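From: Delphine Lindqvist
To: kengate-allotments-water
Subject: Re: [water] Low pressure on the top plots, April readings

Replying to the list as two other people have asked me much the same thing off it.

On the evening of the last work morning, Calloway wrote:

> I put the gauge on the standpipe by the Trustard gate and got 1.4 bar
> with everything else shut. At the top trough it was 0.6. When the
> lower plots started watering it dropped to 0.2 and the float valve
> hardly passed anything. Is this the pump wearing out, or is the new
> pipe too small? If it is the pump I would sooner we bought one now
> than in July. Also, does anyone know why the storage tank is never
> full in the morning?

The static figures first. With no water moving, the difference between two gauges on the same pipe depends only on the difference in height. A drop of 0.8 bar is a little over 8 m of head. I levelled the slope when we laid the pipe and made it 7.9 m from the gate standpipe to the top trough, so your readings agree with mine to within what that gauge can show. There is no fault in the static pressure, and the pump is not involved in it, assuming it was off when you took the readings. Please confirm that it was. If it was running against a closed system I need to look at the figures again.

The drop to 0.2 is a flow problem. The run from the gate to the trough is 309 m of 25 mm MDPE, which has an internal diameter nearer 20 mm. Two lower plots drawing together will take 12 to 15 litres a minute between them. Most of the loss happens in the shared first section, before the first branch, and anything beyond that branch has to manage on what is left. Pipe of 32 mm on the shared section alone would cut the friction loss there to well under half. The upper section can stay as it is, given that it only feeds the trough and one tap.

I would not replace the pump yet. It is a Garkby surface unit, and when I timed it into a marked drum at the tank outlet it filled 45 litres in a little under 70 seconds. That is close to what it did when it was put in. If someone wants to repeat the test, open the outlet valve fully, let it run for a minute before starting the watch, and write down the tank level at the beginning. A low tank makes the pump look worse than it is. Strainer out and rinsed beforehand, please. I found it half blocked with leaf last autumn and lost most of an afternoon to it.

The tank. It holds 2,000 litres and is filled from the borehole on a timer. The timer was set for a shorter run over the winter and I do not think it has been changed back. At present it runs for 60 minutes a night, which at the borehole's resting rate gives around 900 litres. If more than that is used during the day the level falls from one day to the next, and it will keep falling until it rains. Two hours a night would nearly cover dry weather use. I would not go past three without checking the water level in the borehole at the end of the run. There is a dip tape in the shed at the Kengate end, on the nail behind the door. The first 200 mm is missing, so add that on or your depths will be wrong.

The float valve on the top trough is a high pressure pattern with a small orifice. It was fitted when we were still on the mains. At 0.6 bar static it will always be slow. A low pressure seat for the same body costs very little and is a ten minute job with the isolator shut. Check that the isolator does shut. The lower one weeps past the spindle if it is turned only part of the way, and half a turn more cures it.

What I suggest, in the order I would do it:

Reset the timer to 120 minutes.
Change the seat in the top float valve.
Take both gauge readings again, with the pump off and then on, one tap open at the lower end.
Get a price for 32 mm pipe and fittings for the shared section. Compression fittings, with liners. The last lot came without liners and we had two joints creep.

I can do the seat. Somebody else will have to do the timer, as the cabinet key is not with me.

Delphine

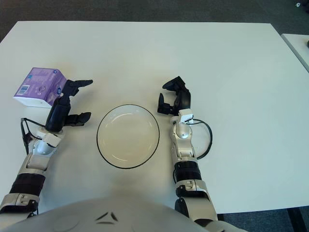 Glass bowl, clear, with dark rim.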